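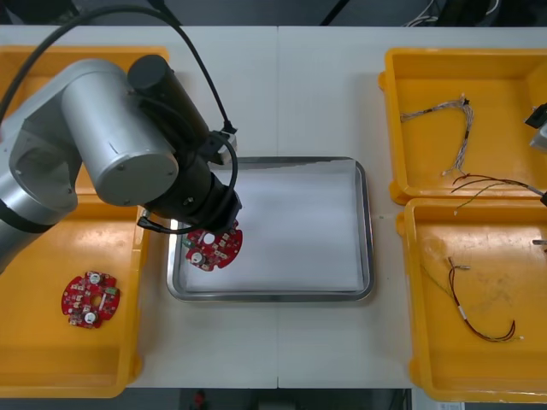 7.3 Recovery after fault 18 (grip lost or part not released)

Fault 18 is raised when the finger position reported by the gripper does not match the position expected for the current step. On the Mitik cell it occurs most often during transfer of round boards from the yellow bin to the lined steel tray, when the arm stops with a board still held over the tray. The board must be treated as unsupported from the moment the fault is raised. Grip force is held for up to 40 seconds and then falls to the idle value.

CAUTION: Do not place a hand between the board and the tray. Do not press the emergency stop to clear fault 18. Removing power opens the fingers and the board will drop.

Search this manual Enter keyword Go

To recover a held board:

1. Press HOLD on the pendant. Wait for the amber lamp.
2. Select Manual and set the speed to 11 mm/s.
3. Jog the arm straight down until the board touches the paper liner. Do not rotate the wrist.
4. Open the fingers using the jog key. Do not use the Release macro, which lifts the arm before the fingers are fully open.
5. Raise the arm by 100 mm.
6. Remove the board and put it aside for inspection. Do not return it to the bin.

Note: If the cable at the wrist has caught on the tray rim, stop at step 3 and free the cable with the drive power isolated.

7.4 Checks before restart

Fault 18 will return if the next board is picked up off centre. Before restart, open the wrist camera view and check the board remaining in the bin.

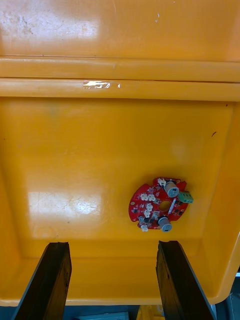 Figure 7-2. Wrist camera view, fingers open, board flat on the bin floor.

1. Confirm that the board lies flat and that both fingers are visible.
2. Check for glare on the bin floor. If a bright patch touches the outline of the board, move the lamp and refresh the view.
3. Confirm that the green terminal block will not lie between the fingers when they close. If it will, turn the board by hand with the arm in HOLD.
4. Inspect the finger ends. Replace both if either is chipped on the gripping face (kit from Van Acker).
5. Reset the fault and run one cycle in Step mode.

If fault 18 is raised again in Step mode, leave the cell in HOLD and send the fault log to Daranee Somboon, Costatetti Service.

Related topics
7.2 Fault 11: tray not detected
7.5 Replacing the finger ends
8.1 Wrist cable routing
Merketik pendant: key functions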